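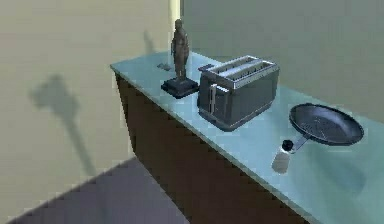

Getting the practice kitchen to behave

I've spent most of April on the part of the arm project that involves no soldering at all. The arm itself is still clamped to the bench at Ikside, the shared workshop I pay into, with its wrist joint in pieces in a biscuit tin. While I wait for parts I've been working on the simulated kitchen, where the arm can make its mistakes without breaking anything I own.

For anyone new here, the project is called Yeom and the aim is modest. I want a small arm at the end of a worktop that can pick up an ordinary object and put it down somewhere else on the same worktop. The software that plans the movements is my own and I call it Ovura. It is slow, but I understand all of it.

The counter has four things on it at the moment: a statuette, a toaster, a frying pan and a salt shaker. I picked them to be awkward in different ways. The statuette is tall and narrow on a square base, so it will go over if it's nudged high up. The toaster is a big box that mostly matters as something to avoid. The pan has to be taken by its handle, and the salt shaker stands right in front of that handle, so in most layouts the shaker has to move first.

What I changed this month

The main job was the contact settings. Before, a gripped object would creep slowly out of the fingers, as if they were buttered. I had the friction set sensibly but the time step was too long, so the fingers sank a little way into the object and then got pushed back out. I now run 1000 physics steps for every second of simulated time, and the creeping has stopped. It makes everything slower on my old desktop, but I leave it going overnight and look at the results over breakfast.

The second job was the pan. I'd been treating it as one solid lump for collisions, a sort of fat disc with a stick on it. That's fine for avoiding it and useless for lifting it. It is now built from several simple shapes, with the handle as a separate one, and the weight sits over the round part as it should. The first time I ran it like that the pan swung down and twisted out of the grip, as a real one does if you hold it too near the end. I was quite pleased with that.

Third, I moved the statuette up close to the toaster. There is hardly any gap between them now. The planner used to come down from directly above whatever the object was, and with the two side by side it has to think about where each finger will go. I had to add a check on the width of the open fingers, which I should have done at the start.

Results so far

I ran 902 attempts at moving the salt shaker from its starting place to the clear stretch of counter near the front. It got there in 417 of them. That sounds poor, and it is, but the run before was much worse. I went through the failures in batches, and most were the same fault: the fingers closing a little too high and slipping over the domed cap. Lowering the grip point is an easy fix and I'll rerun the whole lot once it's in.

The statuette is harder. It either works very well or goes over, with little in between. I think the arm is moving off sideways before it has lifted far enough, and I want to look at the joint speeds before I change anything.

Drawing settings

I've had a couple of emails asking why the kitchen looks so plain. The cabinet has no handles or drawers and there's nothing on the walls because none of it is used yet. I've also kept the picture quality low, so the edges come out stepped. Turning it up roughly doubled the time each run took. I left the shadows on, as the camera part of Ovura will have to cope with them sooner or later.

Back at the bench

The new wrist bracket is going to be cut from Evodwood, a pressed board that another member had left over. It is stiff, it doesn't split when drilled near the edge, and it was free. I've cut 2 so far and spoiled one by measuring from the wrong side. The good one needs its bearing holes opened out slightly, and I'll do that on the pillar drill when it's next free.

After that the wrist goes back together and I can try the shaker move on the real arm, with the pan left in the cupboard for now. I still need to make a proper guard for the elbow pulley, and the cable to the gripper is too short by the width of my hand.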